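Sayaka Morikawa
Can machines do kitchen chores yet? Short thread, from someone who has been following this since grad school.

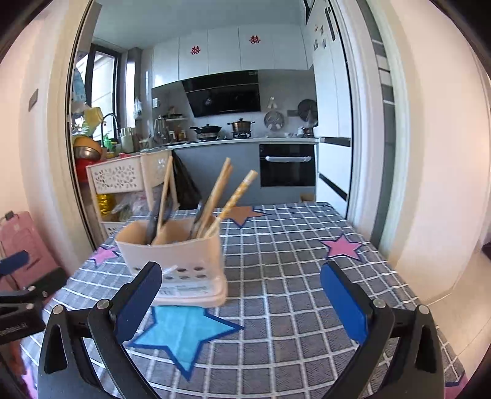 Utensil caddy with scissors, a spatula and chopsticks. Two grippers.

1/ People ask me about folding laundry and loading dishwashers. I'd start smaller. Take one pair of chopsticks out of a caddy and leave everything else standing.

2/ Chopsticks are thin and they lean on whatever is next to them. Pull one and its partner rolls. A person fixes that with the side of a finger and doesn't notice doing it.

3/ Scissors are harder than they look too. Grab both handles and they stay shut. Grab one and they can swing open on the way up. With soft rubber tips you get decent friction, but you still have to pick the right spot.

4/ A wooden spatula is the easy one. Tall, stiff, lots of handle above the rim. If a demo only shows the spatula, ask to see the rest.

5/ Light plastic caddies move. Tug on something that's caught and the whole thing comes along. That's where a second gripper earns its place, one to hold and one to pull.

6/ Girish Bansal sent me his log from March. 316 tries at taking out one named item and putting it back. Taking out went fine most of the time. Putting back was where it fell apart, mainly chopsticks missing the opening.

7/ Same story on the shop floor. Drivora has 2 arms sorting hand tools into bins, and a person still walks over to straighten the bins.

8/ So my answer is partly. Single items in a kitchen it has practiced in, yes, slowly. Clearing up after dinner in a kitchen it has never been in, no.

9/ Girish is trying metal cutlery next. Will add his numbers here when I get them.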